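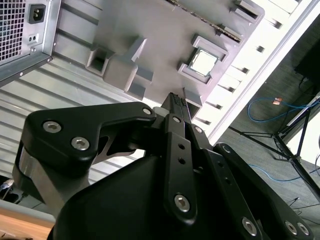 13/10/2026 - by Jerome Umali
3 min read

Does anyone need a new computer every three years?

The shop assistant in Padilla told me my desktop was "end of life". It was switched on at home at the time, playing the radio. It does email, photos and the accounts, and it has done so since I bought it.

His answer was a Prulter tower at 600 pounds, plus a yearly plan from Clenar which keeps it "fresh". I asked what fresh meant. He said faster. I asked faster than what, and he went off to find a leaflet.

The leaflet claims 2,000 customers "noticed a difference". It doesn't say what kind of difference, or how many were asked. I'd notice a difference too if I'd just spent 600 pounds - I'd be looking for one.

I'm not against new things. My old hard drive was painfully slow, and in June I paid 30 pounds for a replacement from Wimport. Starting up used to take long enough to make tea. Now it takes 13 seconds, and the rest of the machine is as it was.

Maybe the tower is wonderful. But I'd like somebody to tell me which job it does that mine can't, and so far all I've got is the leaflet. If you've bought the Clenar plan and can say what you get for it, leave a comment.

Contact | © Jerome Umali | Back to top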